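Many people ask me how to clean a marble countertop without making it dull. I work with stone for 22 years and the answer is simple, but it needs some patience.

## What you need

- two soft cotton cloths
- warm water
- a few drops of dish soap with neutral pH
- a penetrating stone sealer (I use the one from Stondier)

Do not use vinegar, lemon or any bathroom cleaner. Marble reacts with acid, and the surface loses its shine in that place. You can not wash this mark away, it must be polished.

## Daily cleaning

1. Remove the crumbs with a dry cloth.
2. Wet the second cloth in the soapy water and squeeze it well.
3. Wipe in long movements, from the back to the front.
4. Wipe again with clean water, then dry everything.

Step four is the one which my customers forget. Dried soap leaves a gray film, and on white stone you see it only when the light comes from the side.

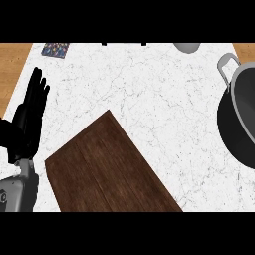
*White marble with thin gray veins.*

## Oil stains

Mix baking soda with water until it is like thick yogurt. Put it on the stain, cover it with plastic wrap and leave it for one night. In the morning take off the wrap, let the paste dry fully, and lift it with a plastic scraper. Old stains need this two or three times -- my colleague Oda Sæther once repeated it five times on a counter in Dolport before she was satisfied.

## Sealing

I seal my own counter every February. Before you start, put a drop of water on the stone and wait ten minutes. If the stone becomes darker under the drop, it is time for sealer. Let the marble dry one full day, spread the sealer thin, and wipe off the rest before it becomes sticky. A bottle of 200 ml is enough for a normal kitchen.

Keep the counter dry until the next day.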